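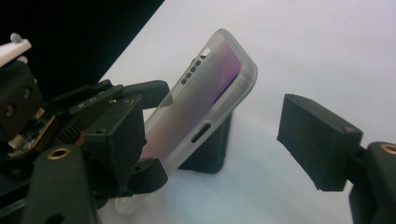

A phone in a frosted clear case, screen glowing pink to purple.

The Long Wait for a Dry Floor

28/11/2020

Concrete has a reputation for being simple. You mix it, you pour it, you keep the dog off it, and by the end of the week you have a floor. Anyone who has tried to put something on top of that floor knows how this story goes. The slab is hard, the slab is gray, the slab looks as dry as a cracker, and it is still giving off water like a houseplant with a grudge.

The new library annex in Mastlow is a good place to think about this, mostly because there are so few chairs in it yet. The building has one large reading room, 2,187 square feet of it, poured in July and meant to be covered in glued-down rubber flooring before the leaves turned. The leaves have turned. They have also fallen, been bagged and gone wherever leaves go. The flooring is still on pallets by the loading door, under a tarp.

What held it up was humidity, or more exactly the humidity inside the concrete, which is a thing you can measure if you are patient and own a hammer drill. You bore holes to a set depth, sleeve them, seal them, leave them alone for a day and then lower in a probe. The flooring maker wants a certain reading. The slab has its own opinion. For most of the fall the slab's opinion prevailed.

Cheung, the flooring contractor, drilled eight test holes in the reading room, which the general contractor thought was showing off. Two of them came back fine. The other six came back the way you'd expect from a slab that sat without a roof through a wet summer, soaking up each storm and then being squeegeed off as though that settled the matter.

There is a rule of thumb that a slab dries an inch a month. It gets repeated on every job by somebody leaning on something. It is a decent rule if your building is enclosed, your heat is running, your mix was kept lean on water and your crew didn't steel-trowel the surface until it shone. Take away any one of those and the thumb is just a thumb. A hard, tight finish looks wonderful in the progress pictures and closes up the top of the slab like a lid. The water underneath has one way out, and you have polished it shut.

Mastlow took away all four. The permanent heat was late because the gas line was late, and the gas line was late for reasons that fill a binder. Meanwhile the contractor brought in propane heaters, a common move and a slightly comic one. Burning propane makes water vapor. An unvented heater in a closed room will warm the concrete nicely and dampen the air above it, so that you are drying your floor and watering it at the same time, and paying for both.

The dehumidifiers came next, big desiccant units rented from Dorero, a firm two counties over that mostly does flooded basements. They ran for 176 hours before anyone noticed that the double doors to the courtyard did not quite meet in the middle. You could slide a magazine through the gap. For a week, more or less, the town of Mastlow had been dehumidifying November.

Once the gap was taped, the numbers began to drop. They dropped slowly, and one hole near the north wall didn't drop at all, which led to a long discussion about the vapor barrier. This is the plastic sheet that goes under the slab to keep the ground from sending up more water. Everybody agrees it should be there. Everybody agrees it should be taped at the seams and around the pipes. It is also the one part of the building that gets walked on by people in boots carrying rebar, and then buried forever.

The other way out of this mess is to pay for it. You can shot-blast the surface and roll on a two-part epoxy that holds the moisture down. Skurkon, the firm that designed the annex, had listed such a coating as an alternate in the bid, and it was struck in the first round of savings, along with the better door hardware. (See above regarding doors.) It is now back in, at a price that has aged poorly.

None of this is rare. Flooring people will tell you, with very little prompting, that they are the last trade in and the first one blamed. Schedules get drawn up with the pour in big letters at the front and the carpet as a thin stripe at the end, and the months between are filled with walls and ceilings and wiring, as if the slab were done with its part and had gone home. Some owners have started putting a drying period on the schedule as its own line, with dates. It looks odd there, a bar on the chart where the work is mainly waiting, and it's usually the first thing someone asks to shorten.

The coating goes down in Mastlow the week after next, if the blasting rig shows up. The tarp stays on the pallets until then. The courtyard doors have been rehung, and they nearly meet.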